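Teltel (litter-scooping arm)

Teltel is a tabletop robot arm I've been building at the Jiltonden shared workshop, and its one job is scooping a cat's litter tray. I started this page on the workshop wiki in September, so forgive the "I" all over it!

Overview

The arm runs on hobby servos with a black bracket gripper, and it uses a plain slotted scoop (no custom tool, I wanted to keep it cheap). Version 12 of the motion script is the one I like best so far. It goes in with the blade pointing down, lifts, shakes, then swings left to the bin. I keep the bin on its side and clip the pink bag to the rim with a binder clip, otherwise it slides right off.

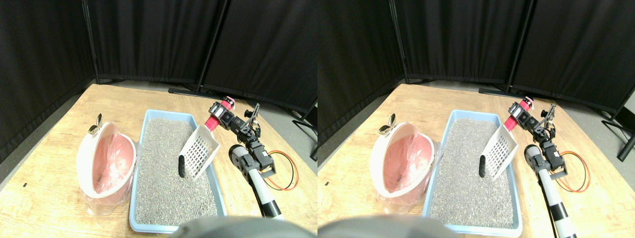
Software

Everything runs through Mavell, my little control program, which is 607 lines long and badly commented. The shake is still too rough and throws grit on the table, so I'm slowing down the wrist next.

See also: Mishra gripper, servo brackets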